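Girnstead Residence Linen Service Moves to a Two-Week Cycle

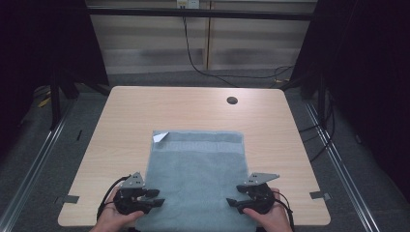
GIRNSTEAD, April – Residents of Vasilakis House will receive fresh towels and bed linen every 2 weeks under a revised schedule approved by the Housing Office. The change applies to all 87 rooms in the building and replaces the monthly exchange.

Each resident is entitled to one bath towel, one hand towel and one full set of bed linen per exchange. Used items should be left in the bag provided, outside the room door, by 9 a.m. on the posted exchange day. Clean linen will be delivered to the same place by late afternoon. Personal towels and clothing are not part of the service and should be kept out of the bags.

Laundering will continue to be handled by Jeltura under the present contract. Room charges will not change for the remainder of the academic year.

"Residents asked for a more frequent exchange in the winter survey, and we are pleased to be able to offer it," said Latifa Mansour, Director of Housing.

Items missing from a delivery should be reported to the front desk within 24 hours. Residents who prefer to use their own linen may withdraw from the service by completing the form available at the desk. Questions may be directed to Shaimaa Mahrous, Residence Services, at extension 458.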